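Plevetti recall and the regulator's fine — is anyone actually satisfied with this?

Forum: Consumer Health and Medicines
Thread started December 2022

saltbush_sinead wrote:

So the penalty against Plevetti is out. For anyone who missed it, they're the crowd who make the Lilon children's allergy syrup, and they've been fined for keeping two sets of batch records at the Flakmont plant. One set for the inspectors and one for the people who had to make the stuff. Five managers are banned from working in medicines.

I've read the whole notice and I can't find the part where it says whether the syrup was any good. It says records were "not reliable". It says the company "did not demonstrate" the strength of the batches. My daughter took it every night from June until the recall, and I'd like a plain answer on whether she was getting medicine or sugar water.

— Sinéad Quinlan (yes, real name, I've got nothing to hide) 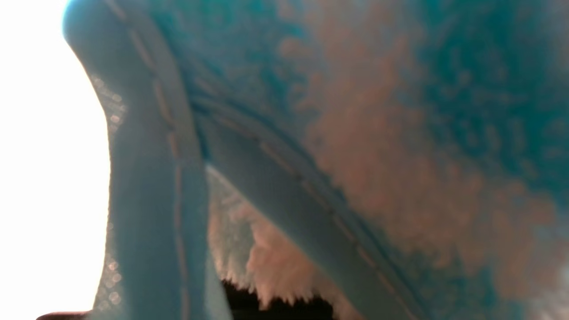 Also, the company letter offers a refund if you've still got the receipt. Who keeps a receipt for cough and cold stuff? The pharmacy has a record of it anyway. I asked them to print it and was told the company won't accept a printout.

drybiscuit wrote:

They can't tell you if it was any good because the records are what would tell you. If the numbers were made up then there's nothing to go back to except testing what's left on the shelf, and most of that went back in the recall.

I do think people are getting ahead of themselves, though. Bad paperwork isn't the same as bad syrup. I worked in a plant (not that one) and I've seen a whole shift's sheets filled in at the end of the day by one bloke with one pen. Product was fine.

saltbush_sinead wrote:

And how did you know the product was fine?

drybiscuit wrote:

Because it was tested after.

saltbush_sinead wrote:

By someone with a different pen, I hope.

A_McGrath wrote:

Aisling McGrath here, retired pharmacist. I'm with Sinéad on the notice. It runs to 45 pages and most of that is about who signed what. The schedule at the back lists 366 batches as affected, but doesn't say how many were tested by anybody outside the company. I went looking for that number and it isn't there. When a number like that is left out I tend to assume it's a small one.

On the refund, push back. Send the printout, keep a copy, and ask them to say no in writing. Companies get a lot more relaxed about receipts when you ask for that.

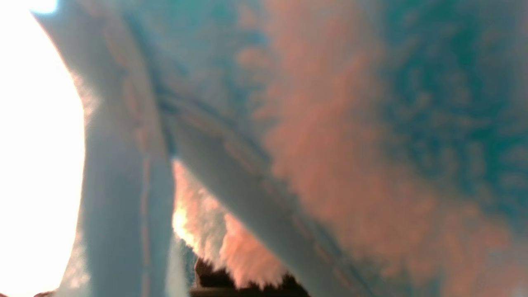 I wouldn't panic about harm. An allergy syrup that's under strength mostly means a kid with a runny nose for longer. Over strength is the one I'd want ruled out, and the notice is silent on it. If a child was unusually drowsy while taking it, tell your GP and ask them to report it. Don't just mention it on here.

lynchmob_of_one wrote:

The fine is a joke. Work it out against what they sell in a year and it's a rounding error. The five managers will be "consultants" by next winter, mark my words. Did anyone notice that the managing director isn't one of the five? Lynch signed the yearly compliance statement himself. Either he read it or he didn't, and I don't know which is worse.

drybiscuit wrote:

He signed it on advice from the quality manager, who IS banned. That's how it works. You can't expect the bloke at the top to go through every batch sheet.

lynchmob_of_one wrote:

I expect him to know whether his factory has one set of books or two. For that salary I'd learn to count that high.

A_McGrath wrote:

The notice does say inquiries about "other persons" are continuing. I wouldn't hold my breath, but it's in there, near the end.

murray_h wrote:

Long-time reader. What bothers me is the timing. The inspectors were at Flakmont in June and the recall came months later. The notice calls that "an orderly process". Orderly for who? There were almost 2000 bottles sold in our region alone after that visit, going by what our local paper printed, and I don't know where they got that figure either, so take it as you like.

drybiscuit wrote:

You can't recall on a hunch. If they'd pulled it in June and been wrong, you'd all be in here complaining that parents couldn't get allergy syrup in spring.

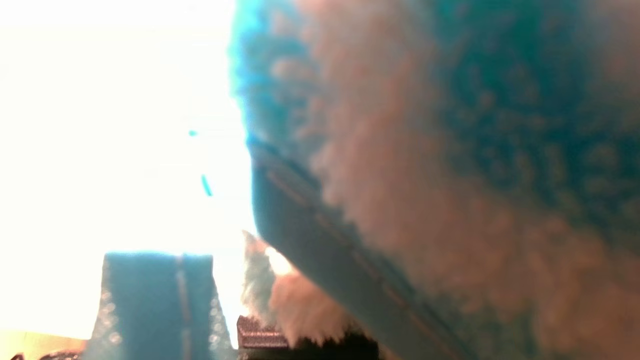
And there was a shortage, remember. Half the brands were out at our chemist. I'm not defending the company, what they did was crook and they deserve the fine. I just don't buy that the regulator sat on its hands.

murray_h wrote:

A warning isn't a recall. They could've put up a notice saying they were looking into it and let people choose.

saltbush_sinead wrote:

That's all I'd have wanted. I'd have switched brands the same day.

Update for those following the refund business: I sent the pharmacy printout with a letter like Aisling suggested. Got back an email thanking me for my "feedback". No yes, no no. I've replied asking which it is, and I've put in a complaint with the regulator as well, for whatever that's worth.

A_McGrath wrote:

Keep that email. And ask the regulator directly how many batches had outside testing. If enough of us ask the same question they may have to answer it. I'll send mine tonight.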